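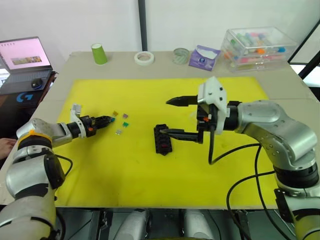 Ticket 451
Project: Priden
Queue: Data collection, two-arm station
Reported by: Forno bench
Status: Open, waiting on retest
Priority: Normal

Problem

Fuse insertion episodes are failing the sync check after upload. The task is to pick a blade fuse with the left arm and place it in the holder block while the right arm steadies the block. Target is 1,000 accepted episodes. Of the last 80 recorded, 50 were rejected with "gripper state lags video."

The operator sees nothing wrong while recording. Replay on the laptop looks normal until you step through it slowly. Then the left gripper value still reads open when the fingers have already closed on the fuse.

Tried so far

Restarted the recorder and both arm drivers. No change.

Swapped the left and right gripper cables at the hub. The lag stayed with the left arm, so it is not the port.

Recorded a short set with the left arm only. Lag still there, a little smaller.

Checked the clock on the laptop against the storage machine. They match.

Reply from Colach support, Friday 2:15 p.m.

Please send the driver log for one rejected episode and one accepted one. Also check whether the left gripper is set to report on change or at a fixed rate. Slow closes on thin parts can fall under the change threshold.

Reply from bench, 4:40 p.m.

Logs attached. Left gripper was set to report on change, right was on fixed rate. The left one was replaced in March and must have kept its default. Both are on fixed rate now. The first few test episodes passed the check, but that is too few to close this.

Still to do

Record a full batch with all four fuse colors, same operator, same start layout.

Keep the rejected episodes — do not delete them. Chávez wants to see if the gripper signal can be rebuilt from the motor current.

Add the report mode to the startup check so a replaced gripper gets caught.

Leave the ticket open until the batch has gone through upload.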